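Keeping the night bus running

December 19, 2018
By Aroha Prendergast 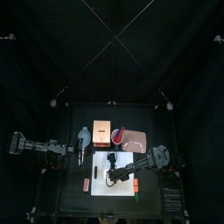 The number 14 leaves the hospital gates at ten past eleven at night and gets to the top of Tzavaras Hill at five to twelve. It then turns round and comes back. On a wet weeknight it might carry a handful of people each way, and for most of this year it looked as though it would stop running in the spring.

Nantana Boonchu has driven it, on and off, for nine years. When we met in the canteen at the depot she had just finished a split shift and was eating toast.

"People think a night route is all drunks," she said. "Friday, yes, a bit. The rest of the week it's cleaners, nurses, kitchen staff, a couple of lads from the bakery going the other way. They sit in the same seats. If one of them isn't there I wonder if they're ill."

She took the route on because the hours suited her when her son was small. Her mother slept at the flat and Nantana was home to get him up for school. He is at college now and she could move to days if she asked.

"I did put in for it once. I did three weeks on the ring road and put in to go back. It's the traffic. You spend eight hours looking at the back of a lorry."

The council pays for the 14 under a contract that has been renewed every two years. In February the operator, Zamov, told staff that the fares no longer covered enough of the cost and that the council's share would have to go up or the last journeys would go. A notice went up at the stops, though not at all of them. Nantana heard about it from a passenger.

That passenger was Thitima Saithong, who works nights in the hospital laundry. She does not drive, and a taxi from the hospital to her street costs more than an hour's pay.

"I asked Nantana if it was true and she didn't know what I was talking about," Thitima told me. "So I took a picture of the notice on my phone and showed her the next night. She read it at the lights."

Nantana wanted it put on record that she read it at the terminus with the engine off.

Thitima wrote to the council and had a reply saying that passenger numbers would be looked at. She then asked to see the numbers. It took two more letters. The figure she was sent was 1,978 journeys for the quarter, taken from the ticket machine. She thought it was low and said so to Duyên Ngô, who gets on two stops after her and used to do the books for a garden centre.

"The thing was the staff passes," Duyên said. "Hospital people show a pass. The driver nods and they sit down. In those days it never went through the machine at all, so on paper half the bus was empty. I don't think anybody meant it that way. It was set up before there were passes."

She and Thitima asked the operator to have the drivers press a button for each pass holder. The machine already had a spare button for it. Nantana says it had a label on it left over from a scheme for school pupils, and that it stuck in cold weather.

"You had to give it a proper thump. Sombat used to use the end of his pen."

Sombat Yimyam drives the route on her nights off. He is a quieter man and did not much want to be interviewed, but he came over with his tea when he heard his name. He had been pressing the button for pass holders for years, he said. He had assumed everyone did.

"That's in the old handbook," he said. "Page with the fares on."

Nantana said she had never been given the old handbook. They discussed this for some time.

With the passes counted, the next quarter looked a good deal better. There was also a petition, which reached 400 names, many of them collected on the bus itself. Thitima left a clipboard on the luggage shelf with a pen on a string. The pen went in the first week and was replaced by a pencil.

The council discussed the route in the autumn and agreed to pay for it for another year. There are conditions. The 11.10 will stay as it is, but the Saturday journey will be dropped after Easter, and the bus will no longer go round by the old cinema unless someone on board asks for it. Duyên is not happy about Saturdays.

"There's a care home up there. They work Saturdays," she said. "I've written again."

I asked Nantana whether she thought the route would still be there in two years. She said she had stopped guessing. New buses have been promised for the summer and she would like one with a heater that reaches the driver's feet. The present one blows hot air at the windscreen and nowhere else, so she wears two pairs of socks from October on.

I rode up with her that night. There were five of us when we left the hospital. A man in chef's trousers slept from the second stop, and Nantana called out to him when we reached the parade of shops, where he woke up, thanked her and got off. Thitima got off at the church. At the top of the hill it was raining hard and Nantana switched off the inside lights while we waited to go back.

"Four minutes," she said. "I usually do the crossword, but you can talk if you like."

The winter timetable is posted at the depot and at the hospital's main entrance. The last 14 on Christmas Eve leaves at ten to eight.

Recent articles
Allotment rents to rise from spring
Hill Road chemist to open on Sundays
Interview: thirty years behind the counter at a shoe repair shop
Library asks for large-print westerns
Where to take your tree in January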